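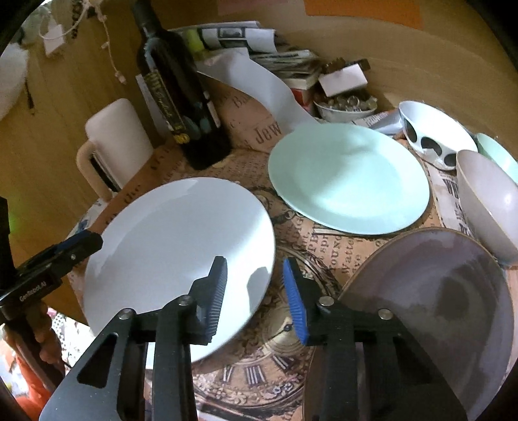 A plate on a newspaper-print tablecloth.

**Plarmont supper club to reopen in June with longer tables and a lower price**

The monthly neighborhood supper in Plarmont will start again in June after a winter break, organizers said. Meals will be served in the old Wirkulen hall on the north side of the square, with doors opening at 6 p.m.

Kaan Polat, who runs the kitchen, said the menu will stay short: a soup, one main dish and a dessert. Tickets will cost 16 lira less than last season. Children under school age eat free.

The supper stopped in the fall when the hall's gas line failed an inspection. Repairs took longer than planned - the first contractor pulled out before the work began - and the final bill came to almost 4000 lira more than the first quote. The club paid the difference out of ticket money it had saved.

"We could have opened earlier with cold food," Polat said. "People told us they would sooner wait."

Nazmiye Özkan, who handles bookings, said 700 tickets were sold over the whole of last season and that the later dates filled up fast. This year there will be two seatings instead of one. Guests who want to sit together should book together, she said, as tables will not be held at the door.

The hall still has no parking of its own. Drivers can use the lot behind the Lemma bakery after it closes at 5 p.m. The bus from Pornumov stops three blocks away, and the last one back leaves at 10:40 p.m.

Bookings open at the bakery counter next week. Selim Sezer is looking for people to help wash dishes after the second seating - helpers get a free meal and should leave their name with him at the hall.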